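Ticket: wrist view stream out of step with joint log in simulated runs
Project: Virkel
Opened by: Kavitha Sastry
Priority: normal
Status: open, waiting on second batch

Summary
Since the October update to the Prerkitz recorder, the wrist view in some simulated runs lags behind the joint positions. The files pass the import check, so the fault only shows up when you play a run back with the joint plot next to it.

Affected
12 runs out of the 172 in the current batch. All are from the tiled room layouts. Runs from the plain floor layouts look fine so far, but I have only gone through nearly half of them.

Steps to reproduce
Load any tiled room layout in the simulator. Start the recorder with both streams on. Turn the wrist quickly for a few seconds, then stop. Play the run back. The joint plot goes flat and the view carries on turning for another 4 frames.

Log

Nov 28, 2023, 09:20
Replayed the affected runs on the Şimşekoğlu machine. Same lag on every one, so it isn't the playback computer.

10:05
Turned off texture streaming and recorded a fresh run in the same layout. Lag gone. Turned it back on, lag returned. The fault looks to be in how the recorder stamps a frame when the renderer is late: it uses the time the frame was written out and ignores the time it was asked for.

11:40
Tried shifting the view stream back by a fixed amount. Fixes the fast turns but puts the slow parts out, as the delay changes within a run. Not usable for training.

13:15
Patched the recorder to stamp at request time. Recorded 8 new runs, all in step. Gripper opening and closing also matches now, which I had not checked before.

14:30
Import into Inport went through. Old runs marked "do not train" and left in place for now. Please don't delete them, I want them for comparing.

To do
Re-record the bad runs with the patched build.
Add a check to the import that compares wrist motion in the view with the joint log.
Finish going through the plain floor layouts.

Wrist view from the tiled room layout, fingers open and nothing held:

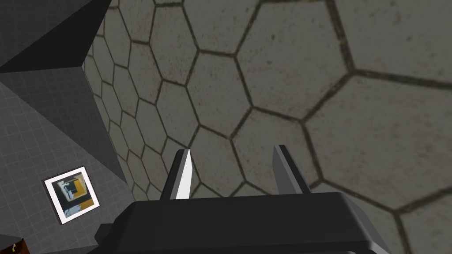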